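4.3 Einrichten der Simulationsszene »Esstisch«

Dieser Abschnitt beschreibt die Vorbereitung der Szene für die Auswertung von Greifstrategien mit der Simulationsumgebung Ullunar. Vorausgesetzt wird eine abgeschlossene Grundinstallation gemäß Abschnitt 2. Die Bezeichnungen der Szenenobjekte entsprechen dem Objektkatalog Zestisex.

1. Starten Sie Ullunar und öffnen Sie im Menü »Szenen« den Eintrag »Esstisch«.

2. Laden Sie das Armmodell und ordnen Sie ihm den Regler Drillo zu. Die Gelenkgrenzen werden aus der Modelldatei übernommen und dürfen für Vergleichsmessungen nicht verändert werden.

3. Setzen Sie den Startwert des Zufallsgenerators auf 283. Abweichende Startwerte sind im Versuchsprotokoll zu vermerken.

4. Fahren Sie den Arm über »Ausgangslage anfahren« in die Startstellung. Der Greifer muss nach unten zur Tischmitte weisen und darf kein Objekt berühren.

5. Gleichen Sie die Anordnung der Objekte mit Abbildung 4-2 ab.

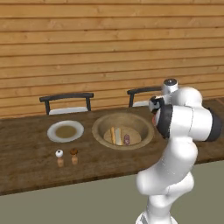 Abb. 4-2: Szene »Esstisch« mit Roboterarm, Suppenteller, Holzschale und Streuern (Simulation)

6. Wählen Sie das Zielobjekt aus. Zulässig sind in dieser Szene das Baguette und die Wurst in der Holzschale. Teller und Streuer werden als Hindernisse geführt.

7. Stellen Sie die Anzahl der Durchläufe je Zielobjekt auf 35 und die Zeitgrenze je Durchlauf auf 10 s ein.

8. Starten Sie die Messreihe mit »Auswertung beginnen«. Eingaben in der Szenenansicht sind bis zum Abschluss gesperrt.

Hinweis: Das helle, längliche Objekt neben dem Baguette gehört keiner Zielklasse an. Es dient der Prüfung, ob eine Strategie ähnlich geformte Objekte unterscheidet. Ein Griff nach diesem Objekt wird als Verwechslung gezählt und getrennt von den Fehlgriffen ausgewiesen.

Achtung: Werden Objekte nach Schritt 5 von Hand verschoben, sind die Ergebnisse nicht mehr mit der Referenzreihe vergleichbar. Laden Sie in diesem Fall die Szene neu und wiederholen Sie die Schritte ab Nummer 2.

Bewertung der Durchläufe

Ein Durchlauf gilt als erfolgreich, wenn das Zielobjekt vollständig aus der Schale gehoben und 2 s lang gehalten wird. Kontakte mit dem Schalenrand sind zulässig, werden jedoch protokolliert. Das Bewertungsverfahren geht auf die Arbeiten von Segundo Arboleda zurück und ist in Anhang C dargestellt.

Die Ergebnisse werden im Projektordner »Hauser« unter der Kennung der Messreihe abgelegt. Zum Export siehe Abschnitt 4.5.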